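4. What people keep on a shared desk, and for how long

4.1 How I ended up counting things

I should say up front that this part of the study was never in the plan. The original project was about noise. My co-author Kanokwan Pongsiri and I had permission to sit in the open office at Bitholm and log who complained about what, and by the second week of April we had a lot of complaints and very little pattern. What I kept writing in the margins of my notebook, though, was stuff about desks. Somebody's charger was still on desk nine. The mug had moved but the notebook hadn't. The same gray cardigan had been on the same chair since I'd arrived (I started to feel a bit attached to it).

Bitholm runs a pure first-come system. There are 100 desks, no names on any of them, and a rule in the staff handbook that surfaces should be cleared at the end of the day. Everyone I talked to knew the rule. Almost everyone could quote it to me, more or less word for word, while sitting at a desk with their own things spread all over it from the day before.

So we switched. We dropped the complaint log, went back to the ethics office with a one-page amendment, and started walking the floor twice a day, once at 8 a.m. before most people were in and once at 6:30 p.m. after most had gone. We wrote down every object left behind and roughly where on the desk it sat. Over the whole period that gave us 1,128 object records, of which 857 were things we felt comfortable calling personal or work items and the rest were trash, crumbs, sticky notes with nothing on them, and one very long receipt.

4.2 Sorting the objects

Our first coding scheme was borrowed from Jafarzadeh, whose work on library carrels splits belongings into "markers" (things left to hold a spot) and "leavings" (things simply forgotten). It's a lovely split on paper. It fell apart for us on the first Thursday. I'd coded a phone charger as a marker, Kanokwan had coded the same charger as a leaving, and when we found its owner he told us he'd left it there because he was going to need it there tomorrow. Was he holding the desk? He didn't think so. Would he have been annoyed to find someone else at it? Oh, definitely.

We ended up with a looser set of three labels, which we describe as parked, planted and stray. A parked object is one the owner means to come back to and use in the same place. A planted object has no real use at the desk and is there to say "mine." A stray is anything the owner couldn't account for when asked. We let a single object carry two labels where the owner's story supported it, and 348 of them did. I know that will bother some readers. It bothered me too, for a while, but the double labels turned out to be where most of the interesting talk was happening. Parked objects were the biggest group and the hardest to tell apart from ordinary mess.
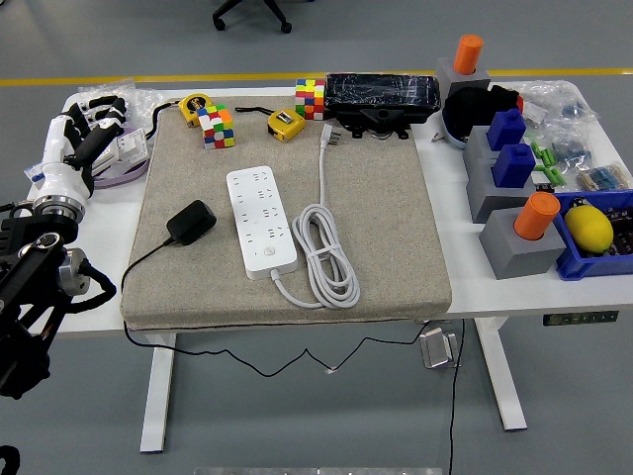
Parked things behaved differently from the other two kinds in one way I hadn't expected. Other people respected them more. When a latecomer had to choose between a desk with a framed photo on it and a desk with somebody's half-finished work on it, they'd usually go for the photo. I'd have guessed the opposite! A photo seems so much more personal. But several people told me that moving a photo is easy, you just slide it over, while moving someone's work means you might wreck an order you don't understand. One woman in the accounts group said she would rather eat her lunch standing up than shift a pile of another person's invoices.

Planted objects, by contrast, were treated as a sort of bluff. People noticed them, rolled their eyes a little, and sat down anyway. The gray cardigan is the best case. It held its chair for most of the study on quiet days and lost it every single time the floor filled up, at which point it would be hung politely on a hook by the door. By the next evening it was back. I never did see its owner put it there, and when I interviewed her she said she thought of it as the office's cardigan by now, so I've coded it as both planted and stray.

4.3 What counts as cleared

The handbook says "cleared," and we asked everyone we interviewed what that meant to them. The answers were all over the place. For some it meant bare. For a bigger group it meant tidy, with things squared up or pushed to the back. A few people said a desk was cleared if the next person could put a laptop down without touching anything, and that's the working definition I've come to like best, mainly for being easy to check at half past six when you're tired.

Theresia Aebischer, who read a draft of this section, pointed out that our evening walk is biased toward people who leave early, and she's right. Someone still at work at 6:30 has a full desk for perfectly good reasons. We marked occupied desks separately and left them out of the totals, but a person who has just stepped out for a snack looks the same in our notes as a person who has gone home. I don't have a good fix for that. The morning walk helps some, as anything still there at 8 a.m. has almost surely spent the night.

We also can't say much about drawers. Bitholm has lockers instead, made by Vusum, and they're small enough that a winter coat fills one. Quite a few people told us they'd happily clear their desks if the lockers were bigger. I believe them, mostly. But the second site, Coketti, has lockers you could nearly stand up in, and the desks there were no barer at closing time. People had just brought in more stuff. We turn to that site next, starting with the differences in how its teams are seated and why we had to shorten the morning walk.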